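Section 7. Running the Pepper Table on a Visitor Day

Applies to: Rukidow sorting cell, two-finger gripper, software as installed at Misstead
Revised by Reto Nägeli, January 7, 2026

Sections 1 through 6 assume you are alone with the robot and in a good mood. Section 7 assumes that people are coming to look at it. Read it the evening before. Reading it while the first group is hanging up its coats has been tried.

The pepper table is the demonstration we give to everybody, from purchasing managers to fourth graders. Peppers go on the table, the gripper picks them up, and the peppers go into bins. It is easy to follow, and anyone who has unloaded groceries feels qualified to criticize it. 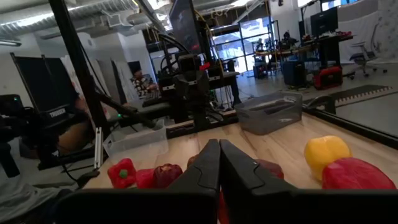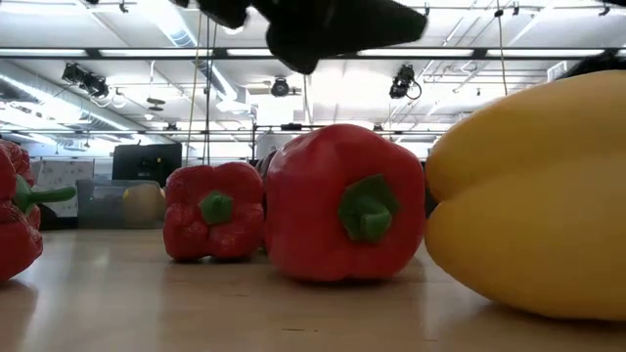

7.1 Before the doors open

1. Walk the area between the entrance and the table. Pick up any cable that a person looking at a robot would trip over. People looking at robots do not look at the floor.

2. Wipe the tabletop with a dry cloth. Do not use the lemon spray in the kitchen. It leaves a film, and the film shows up under the ceiling lights as a second, fainter set of peppers that the software takes a sincere interest in.

3. Set out the peppers. Mix reds and yellows, and mix the sizes. Lay some of them on their sides. A neat row of identical peppers makes visitors suspect that the robot has memorized the row, and they are right to ask.

4. Leave at least a finger's width between any two peppers you want picked in the first run. Peppers that touch can be saved for later, when you have the room on your side. See 7.4.

5. Put the bins at the far side of the table, open side up. Check that each one sits flat. A bin that rocks will rock at the exact moment someone important leans in.

6. Turn on the cell at the main switch and wait for the start screen. It takes two minutes. Do not turn it off and on again at ninety seconds to hurry it along.

7. Run the home routine once with the area clear. Listen to it. If you hear clicking, go to Section 5 and expect to be there a while.

8. Run one full cycle. If the arm stops with error 66, a pepper is outside the reach area. Move the pepper. If it stops with error 782, the hand camera and the table camera disagree about where the table is. Run the calibration in Section 4 and do not attempt to settle the matter by moving the table.

CAUTION: The emergency stop must be within reach of the operator at all times. The operator is the person wearing the operator badge. Only one badge is issued, and it may not be lent to a visitor's child, however well behaved.

NOTE: Set the speed to the Visitor setting. The Standard setting is quicker and perfectly safe with nobody nearby, but the arm at full speed makes people step backward, and there is usually someone behind them with coffee.

7.2 Receiving the group

1. Meet the group at the front desk and count heads there. Twelve is comfortable. With more than that, split the group and send the second half to the Pfister conveyor, where they can watch boxes go past until you are ready.

2. Ask that bags and umbrellas be left at the desk. Someone will keep theirs anyway. Ask that person to stand at the back.

3. Place the group on the side of the table away from the arm's base. Visitors may lean forward to look. They may not lean on the rail. Say so once at the beginning in a friendly voice, so that you have something to refer back to.

4. Introduce the robot in under a minute. State what it does, what it picks with, and how it sees. Leave out the history of the project. The group from Lalton was given the history last August, and by the time the arm moved, two of them had sat down.

5. Point out the peppers. Tell the group that they may pick one up and hand it around before the run starts. This gets the touching over with early, while the arm is disabled.

CAUTION: Disable the arm before any pepper is handled. The status line must read HELD. "It wasn't moving" is not a status.

6. Collect all the peppers and put them back on the table yourself. Check pockets if necessary. We started last spring with more peppers than we have now.

7.3 The first run

1. Confirm that all hands are off the table. Say "hands clear" out loud. Wait until it is true.

2. Press ENABLE, then RUN.

3. Stop talking. The arm will move out over the peppers and pause while it chooses one. This pause is the software comparing possible grips, and it feels much longer with people watching. Resist the urge to fill it. Under no circumstances say "any second now."

4. Let the first pick finish before you explain it. The fingers close, the pepper goes up, the pepper goes in the bin. Applause is common at this point and does not affect the cameras.

5. During the second and third picks, explain the grip. The short version: with only two fingers, the hand needs two good places to hold, roughly opposite each other. On a pepper, which is all bulges and creases, finding them is most of the work. Visitors with large hands like to demonstrate that they would have done it differently. Allow this, at a distance.

6. If a pepper is dropped on the table, do nothing. The arm will look again and make another attempt. In terms of audience interest a recovered drop is worth several clean picks, and operators have been accused of arranging them.

7. If a pepper is dropped on the floor, press HOLD, wait for the status line, and only then fetch it. Do not kick it under the bench and carry on.

NOTE: The arm may sometimes take a pepper by the stem. This is permitted. It looks like luck, and you may be asked whether it is. The honest answer is that the stem scored well as a place to hold.

7.4 Letting visitors set the table

This is the part people remember, and the part most likely to go wrong. Do it only after one complete run has gone well.

1. Press HOLD and check the status line.

2. Invite one visitor at a time to arrange the peppers. Limit each visitor to one arrangement. There is always a person who wants to build a tower.

3. Remove from the table anything that is not a pepper. Past finds include a glove, a phone, half a sandwich, and a set of keys that belonged to a director and were sorted correctly by size.

4. Step the visitor back behind the line. Say "hands clear" again.

5. Press ENABLE, then RUN.

6. If two peppers are pushed tightly together, the arm may nudge one aside before it picks. Tell the group in advance that this can happen. Announced, it is a feature of the software. Unannounced, it is a robot hitting a pepper.

7. If the arm gives up, it will return to its home position and show NO GRASP. Congratulate the visitor, press HOLD, turn one pepper a quarter turn, and run again.

CAUTION: Do not accept a challenge to raise the speed. Do not accept a challenge to try an egg.

7.5 Questions you will be asked

Whether it can do other vegetables. Yes, if they fit between the fingers and can survive them. Zucchini is dull to watch. Onions go well until one sheds its skin, and then you are vacuuming a bin.

Whether it ever makes mistakes. Yes. Say so before they have seen one if you can manage it. An operator at the summer session claimed a success rate of 100 percent, and the arm dropped the next pepper before he reached the end of the sentence. Give no figure unless you have the log in front of you.

Whether it will take someone's job. This deserves a proper reply and more time than you will have at the table. Offer to talk after the tour, and then be there after the tour.

What it costs. Refer the visitor to the front desk. The front desk will refer the visitor to sales. This is working as intended.

7.6 Closing down

1. Press HOLD, then PARK. Wait for the arm to fold.

2. Thank the group and walk them out yourself. Groups left to find the door find the Pfister conveyor instead.

3. Switch off at the main switch only after the screen says it is safe to do so.

4. Collect the peppers from the table and the bins, and look under the bench. Wipe down any that were handed around. Stack them in the storage crate with the heavy ones at the bottom.

5. Write up the log: group, number of runs, any error codes, anything dropped, anything missing. "Went fine" fills the box but helps no one in Section 5.

6. Return the operator badge to its hook. If the badge is not on its hook the next morning, the cell may not be started, and you will get a phone call.

For batteries, fuses, and the clicking noise, continue to Section 8.

Rukidow Visitor Operations, Misstead site | Questions: ask at the front desk | © Rukidow. All rights reserved. | Back to top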